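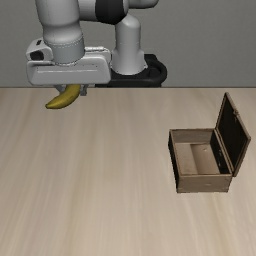
Reporter at the Trorthorpe site: the nightly invoice export stops partway through and the morning import is rejected with "record length mismatch." Reruns give the same result.

Ticket 726, queue: Prellside Export
Status: open
Priority: 2

Environment
Prellside export service, current release. Output is fixed-width text, picked up by Nikberg over a shared folder. Job starts at 16 minutes past midnight.

Initial checks
Disk space on the export host is normal. Folder permissions match the other sites. The service log has no errors, and the job closes with exit code 0. The file on disk ends in the middle of a customer address line.

Opened the file in a hex viewer. The last complete record contains a two-byte character in the street name. The record is one byte longer than the layout allows, and the writer stops at the next flush.

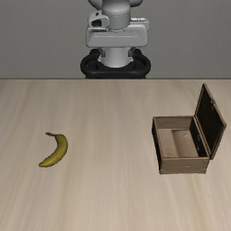

Llanos support replied that they see no truncation on their side with the same release, and asked whether the host locale had been changed after the June update.

Compared locale settings on both hosts. Llanos runs a single-byte code page. Trorthorpe was moved to UTF-8 when the host was rebuilt. The export layout counts bytes, so any accented character shifts the rest of the record.

Steps taken
1. Stopped the nightly job and kept a copy of the failed file.
2. Set the output encoding in the export profile to the single-byte code page. Left the host locale alone.
3. Restarted the service and ran the export by hand. File complete, all records the same length.
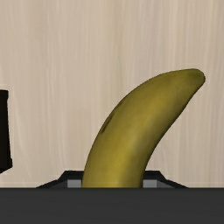 4. Loaded the new file into the Nikberg test company. Import accepted, no rejected lines.
5. Turned the nightly job back on.

Open items
The exit code should not be 0 when the writer stops early. Raised separately with development. Characters outside the code page are now written as a question mark; Trorthorpe to confirm that this is acceptable for printed invoices.

Status changed to: waiting on customer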